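How to Run a Robot Arm Demo at an Open Day and Keep Most of Your Dignity

by Lachlan Fairweather

Filed under: Workshop, Visitors, Things I Said Yes To

Every June our building opens its doors to the public, and every June someone looks at the arm and says it would be a nice thing for people to see. I have now done this for several years at Girnasska. The first year we had 300 visitors and I explained the word "gripper" to all of them. What follows is the routine I use now. It assumes you already have an arm that works on ordinary mornings, when no one is watching.

What you need

A table with a white top
A plain fabric backdrop
One arm, with a way to stop it that you can reach without standing up
A few small, light things to pick up
A square of something blue
Water for you, kept on another table

Step 1. Pick a dull task

You will want to do something impressive. At the Tawhiri open day I saw a team try to have their arm pour tea, and I still think about the carpet. Pick a small object up, move it a short way, put it down. A visitor who has never stood next to a moving arm will watch that for longer than you can stand to.

Choose objects that are cheap, hard to break and easy to see from the back of a crowd. Small bottles are good. Pale things on a pale table are a poor choice, and I keep making it.

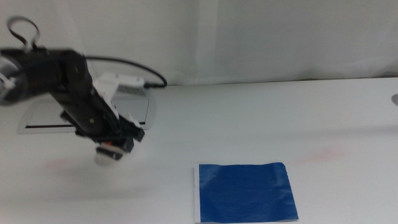
Speed matters more than the object. Set the arm slower than you would for real work, then slow it down again. People read a fast arm as angry and a slow one as careful, and a careful arm gets forgiven for nearly everything. I run ours on Zivovent, our in-house scheduler, which has a setting called "visitor." It does the same as "slow" but makes management happy.

Step 2. Hang the backdrop first

Do this before the arm goes anywhere near the table. Fabric has folds, and it will go on having them however long you spend with the steamer. What you want is cloth that stays put and hangs clear of anything that moves. Run the arm through its whole reach once with the speed right down, and watch the cloth the entire time.

Then look at what the wrist camera sees. If you put that view up on a screen for visitors (do, they love it), remember they'll get plenty of time to study your curtain. Park the arm low, fingers toward the back of the table, and check that the view is boring: cloth, table, fingertips.
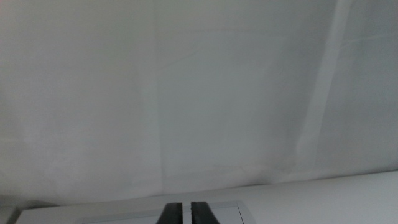
Step 3. Mark where people stand

Tape on the floor, well outside the arm's reach. Put it farther back than seems polite. Children will stand on the tape, adults will lean over it, and engineers will walk straight across it to ask what gearbox you used.

Step 4. Write down what you will say

Keep it to 5 minutes. Mine goes: what the arm is, what it's about to do, what it will do if it gets it wrong, questions. Say the third part before the demo starts. A miss you announced in advance is part of the show. One you didn't is a robot failing in front of somebody's grandmother.

Have an answer ready for "Will it take my job?" I used to give a long one. Now I ask what their job is, and the line moves much faster.

Step 5. Practice the approach with the fingers open

Most bad grasps I've had in front of visitors were decided well before the fingers closed. Open wide, come in slowly, and keep an eye on which finger is nearer the object. If it's always the same one, fix your offset now, while the room is quiet. Watch the wrist view as you do it, and don't panic if it smears while things are moving. Judge the position once everything has settled.
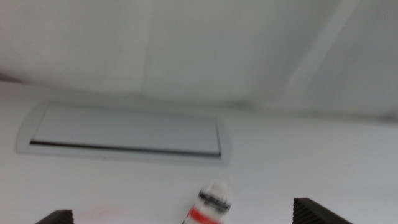

Step 6. Keep a log, even a bad one

I write down the cycle number whenever I have to step in. Our counter read 3053 when we packed up last time, which covers all the rehearsals too. The log lives in a binder labeled Stukard, after a project that ended before I got here. It's a good binder.

Step 7. Stop on time

Announce the last run, do the last run, power down. Someone will arrive just then with two kids and ask for one more. Decide beforehand whether you're the kind of person who says yes. I am, so I now announce the last run 5 minutes early.

Notes

Spare tape goes in the top drawer. If you borrow the steamer, please empty it before you put it back.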